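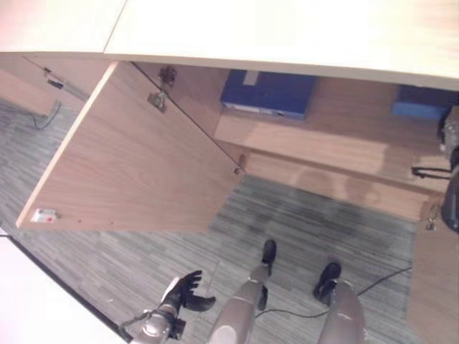 Birkov under-desk cabinet in light oak veneer, door open, with box files or binders stored inside.

Home Office furniture Storage Cabinets Birkov Delivery Contact

The Birkov cabinet is supplied by Wurnero for offices in which papers must be kept close to the desk and out of general view. It is designed to stand beneath a Perrin desktop or in a row with other cabinets of the same series. Each cabinet is delivered assembled. The order reference is 551.

The door may be hung on the left or on the right. Customers are asked to state their preference when ordering, as the hanging side cannot be altered after delivery. A lock is available at extra charge and is fitted before dispatch.

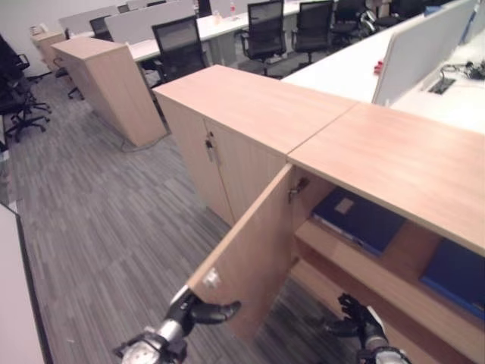

Shelf arrangement should be settled before the cabinets are placed, particularly where several departments share one store. Wurnero recommends that files in daily use be kept on the upper shelf and closed records below. Folders may be laid flat, as with the two dark blue ones on the upper shelf, and a small label on the cover is then sufficient to tell one from another. Where cabinets stand side by side, those of equal height should be placed together to give a level top.

Veneered surfaces should be wiped with a soft, slightly damp cloth and dried at once. Abrasive cleaners and solvents must not be used. Hinges should be checked once a year and the screws tightened by hand.

Delivery takes 16 working days from confirmation of the order. Orders of 13 cabinets or more are delivered by appointment, and the customer is requested to keep the lift and corridors clear. Samples of the finish may be requested from Jeanine Maes in the sales office. Questions concerning spare parts and repairs should be addressed to Nele Hoekstra, quoting the order reference.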